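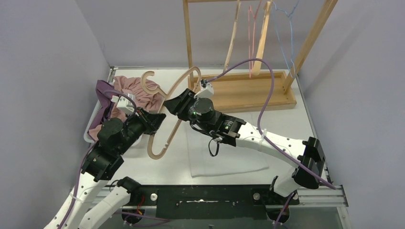 Ticket 2122
Subject: Upstairs radiators lukewarm, boiler short cycling
Status: Closed
Site: Cotham, main house, two heating zones
Opened by: Kauko Nieminen
Priority: Normal, raised to High after second entry

Original report

The upstairs zone will not get above 61 no matter what the thermostat is set to. Downstairs is fine. The boiler fires, runs a short time, shuts off, and fires again. It did this a little last winter but I put it down to the cold snap. Now it does it in mild weather too. The two bedrooms at the back are the worst. The bathroom radiator gets hot at the top of the first section and stays cool across the rest.

I have bled every radiator upstairs. Got a little air out of the bathroom one and none from the others. No change.

System is a gas boiler with cast iron radiators, two-pipe, hot water. One circulator per zone. Both zones come off the same header. The house was repiped in part before we bought it, and I don't have drawings.

Entry 1, support

Thank you for the details. Please send the following:

Pressure on the boiler gauge, cold and after running.
Supply and return temperature while the upstairs zone is calling by itself.
Make of the zone controller and which lights are on during a call.
Whether the upstairs circulator is running. Put a hand on the body and feel for vibration. Be careful, it may be hot.

Please don't change any settings yet.

Entry 2, Nieminen

Pressure is 14 psi cold and 19 after running.

With only upstairs calling, supply goes to 180 in a few minutes and the boiler cuts out. Return pipe stays at 104. I used a clip-on thermometer on bare copper for both.

Controller is a Piline two-zone. Power light on, zone 2 light on, end switch light on.

Circulator vibrates. I can hear it too. It sounds a bit rough compared with the downstairs one but I don't know what it sounded like when it was new.

It's also now taking all night to get upstairs to 60, where last week it reached 61. My mother is staying in one of the back bedrooms, so I would like to move this along.

Entry 3, support

Raised to High.

A big gap between supply and return with quick cutouts on high limit points to low flow. The heat is being made and is not being carried away. Pressure is normal and the controller is doing its job, so we can leave both alone.

Possible causes, in the order we suggest checking:

1. A valve partly closed on the upstairs loop.
2. Strainer blocked, if one is fitted.
3. Air trapped in the high point of the main.
4. Flow check valve stuck.
5. Circulator impeller worn or loose on the shaft. The motor can run and sound nearly normal while moving very little water.

Start with 1 and 2. Look for any valve on the supply and return for that zone, including ones behind the tank or above head height. Ball valves should have the handle in line with the pipe. Gate valves should turn fully open and then back a quarter turn.

Entry 4, Nieminen

Found four valves on the upstairs loop. Three ball valves, all in line. One old gate valve up near the joists on the return. It turned maybe half a turn and stopped. I can't tell if that is fully open or if it's stuck. The packing started to weep when I moved it, so I snugged the nut and it quit.

No strainer that I can find. There is a brass Y-shaped fitting on the downstairs loop but not on this one.

Opened the air vent at the top of the riser in the hall closet. Water right away, no air.

Entry 5, support

A gate valve of that age can lose its gate. The stem turns and the gate stays where it is, sometimes most of the way down. Half a turn to a stop doesn't tell us much either way.

Before you cut anything out, please do this test:

Turn off power to the boiler and let it cool below 100.
Close the ball valves on both sides of the upstairs circulator.
Put a bucket under the drain cock between the circulator and the gate valve.
Open the drain cock, then open only the return side ball valve.
Time how long it takes to fill a one gallon bucket. Keep an eye on the boiler gauge and stop if it goes below 8.

Then do the same at the downstairs drain for comparison. The feed valve should be open during both tests so the pressure holds up.

Entry 6, Nieminen

Did the test. Upstairs took 38 seconds for a gallon. Downstairs took 11.

The first quart from upstairs was black and had flakes in it, like wet pepper. After that it was brown and then mostly clear. Downstairs was only a bit tinted.

Pressure dropped to 10 on the upstairs test and came back up by itself.

Entry 7, support

That is a clear restriction on the return side. The circulator may have a problem too, but the valve has to be dealt with first.

The black material is iron oxide from the radiators and is common in older systems. It settles where water slows down, and a half closed gate is a good place for it.

We recommend replacing the gate valve with a full port ball valve. If you aren't comfortable soldering near the joists, please use a plumber. Press fittings are fine for this and remove the open flame.

While the loop is drained, take the four bolts off the circulator flange and look at the impeller. It shouldn't spin separately from the shaft.

Entry 8, Nieminen

I'll have a plumber do the valve. The soonest is three days out. Can I do anything in the meantime? I have an electric heater in my mother's room.

Entry 9, support

Set the boiler high limit down to 160. It will not heat the rooms faster, but it will cut down on the hard cycling. Set both thermostats to hold one temperature with no night setback. A zone with poor flow takes too long to recover from a setback.

Plug the electric heater straight into a wall outlet. No extension cord or power strip.

Entry 10, Nieminen

Limit is at 160. Cycling is slower. Upstairs is holding 59, so a little cooler, but steady.

Separate question. The Illés thermostat upstairs reads two degrees higher than the cheap thermometer I put on the shelf next to it. Is this part of the same fault?

Entry 11, support

No. Check the hole in the wall behind the thermostat where the wire comes through. Warm air from inside the wall can blow on the sensor. Plug the hole with a bit of putty or insulation, leave it overnight and compare again.

Entry 12, Nieminen

Plumber came this morning. The gate had come off the stem and was sitting down in the body. He figured the opening was less than a third. The pocket under it was packed with the same black stuff. New ball valve is in, press fittings.

We pulled the circulator while it was drained. It's a Gorberg, original to the repipe by the look of it. The impeller is tight on the shaft but two of the vanes are chipped at the tip, and there was sludge in the housing. He cleaned it and put it back with a new gasket. He says it will probably last the winter and should be replaced when the heat is off. He wanted $505 for the visit including the valve, which I paid.

Refilled, bled the loop twice. Started it up with the limit still at 160.

Results after two hours with upstairs calling alone: supply 158, return 139. Boiler ran without cutting out for the whole first hour. All upstairs radiators are hot all the way across, including the bathroom.

Entry 13, support

Those are good numbers. A drop of 19 degrees is what we would hope for on this type of system.

You can bring the limit back to 180 if the house needs it on the coldest days. If 160 keeps up, leave it there and you'll burn less gas.

Please bleed the upstairs radiators again in a week. Fresh water always carries some air with it. Check the pressure at the same time. If it has dropped below 12, let us know.

Entry 14, Nieminen

Bled again. Air from three radiators, a few seconds each. Pressure 14 cold. Upstairs holds 68 with no trouble. The new valve is dry. The old leak at the packing nut is gone along with the valve.

Plugged the hole behind the thermostat with putty. It now agrees with the thermometer to within half a degree.

Circulator is still a bit rough sounding but no worse.

OK to close from my side.

Closing notes

Closed December 23, 2024.

Cause: failed gate valve on upstairs return, gate separated from stem, with oxide buildup behind it.
Fix: valve replaced with full port ball valve, circulator cleaned and regasketed, loop refilled and bled.
Secondary: thermostat reading high because of an open wire hole. Sealed by owner.
Left open: circulator replacement, due after heating season. Owner asked for a reminder in August. Suggest adding a strainer on the upstairs return at the same visit, and a system flush if the drained water is still dark.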